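Pruscombe Burial Ground Transcriptions
Read me first

Welcome! This folder holds the headstone and register transcriptions for the old burial ground at Pruscombe, along with the family notes that have grown up beside them. If you have people who farmed, preached, drank or kept shop between Pruscombe and Adton, there is a fair chance you will meet one of them in these files, and I hope you enjoy the introduction as much as I did.

Last updated July 22, 2022.

What's in the folder

stones.csv – one row for each name on a stone, 216 rows in all. Four names on one stone means four rows, tied together by the stone number.
register.csv – burials copied from the parish register, including plenty of people who never had a stone.
families.txt – longer notes on 15 households, written up as we had time and energy.
queries.txt – the puzzles. Please read this one! It's the most fun of the lot.

Columns in stones.csv

stone_no – our own number, painted on the plan and not on the stone.
surname, forenames – spelled exactly as cut, even where the mason plainly slipped.
birth_as_cut, death_as_cut – whatever the stone gives. An age at death stays an age; we have not turned it into a year of birth.
relationship – "relict of", "beloved son of" and so on, word for word.
legibility – a score from 1 to 8, where 8 can be read from the path and 1 needs low sun and a stubborn streak.
reader – initials of whoever read the stone.

Square brackets mark letters we worked out from the register. A question mark inside the brackets means we argued over it.

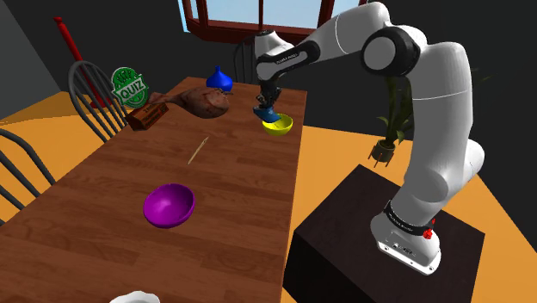 Surnames gave us the most trouble and the most joy. The Ghaffari family turn up in the register under several spellings, and it took Shahnaz Majumder a whole winter of evenings to satisfy herself that they were one household and not two. Her method was to put every entry on a slip of paper and sort the slips into dishes, one for each set of parents, and I'd recommend it to anyone stuck on a tangled family. A shallow round bowl suits the job nicely, as you can spread the slips with a finger and still read the top few. Once a slip had moved dish more than twice, it went into queries.txt.

The Estelov stone is the other one people write to us about. It carries 2 inscriptions in different hands, the lower one much later, and the lower one names a daughter, Marta, who is not in the register at all. She may have married and come home, or she may be buried somewhere else and only remembered there. I would dearly love to know! If your own tree has a Marta who went out to Adton as a girl, please get in touch.

How the reading was done

Each stone was read by one person, then read again by another who had not seen the first version. Samira Rizk compared the pairs and kept both readings wherever they differed – look in queries.txt under the stone number. We used soft brushes and plain water, and no chalk, wire or shaving foam. Please don't either.

The register was copied from the microfilm, which is faint in the middle years. Causes of death are left out of the file where the clerk's note seemed unkind. They can still be read on the film.

Known gaps

The north row has sunk, and several stones there show only their top lines. The plan is accurate along the fence and a bit optimistic under the pines. Infant burials are badly under-recorded on the stones, so always check register.csv as well.

Using the files

Copy them, print them, take them to the family reunion. We ask only that you name the Pruscombe transcriptions as your source and quote the stone number, so the next person can find their way back to the right spot.

Corrections are very welcome, especially with a photograph of the stone or a scan of a certificate. Send the stone number, the column and what you think it should say. Samira goes through them every June and adds your initials to the row.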